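Wotcombe Residents' Forum
Board: Parish matters
Topic: Proposed change to allotment water charges

L. Fikre (Moderator)
Members are invited to comment on the proposal to replace the flat water charge with a charge by plot size. Comments will be accepted until the end of June and passed to the parish office. Please keep replies to the matter in hand.

Hamdia Zeleke
I wish to record my support. A half plot at Drilstead Lane pays the same as a full plot at present, and that is difficult to defend.

G. Demissie
I must disagree with the previous member. Plot size is a poor guide to water use. My own plot is a full one, but most of it is fruit trees and it receives very little from the tap. The lower site has 8 taps and 200 metres of old pipe, and the leaks there should be dealt with before any charge is altered.

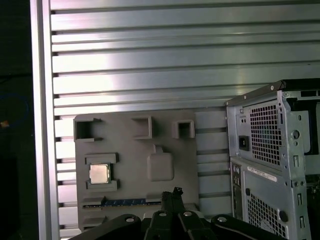
I would also ask that the parish publish the last 3 water bills, so that members may see what is being shared out.

Eldana Gidey
The bills were placed on the notice board in the hall last spring. The most recent came to about £2000 for both sites.

G. Demissie
Thank you. I was not aware of this and withdraw that request. My objection on the pipework stands.

Hamdia Zeleke
The repairs and the charge are separate questions, and one need not wait for the other.

L. Fikre (Moderator)
Both views have been noted. Members without internet access may reply in writing to the parish office before noon on the closing date.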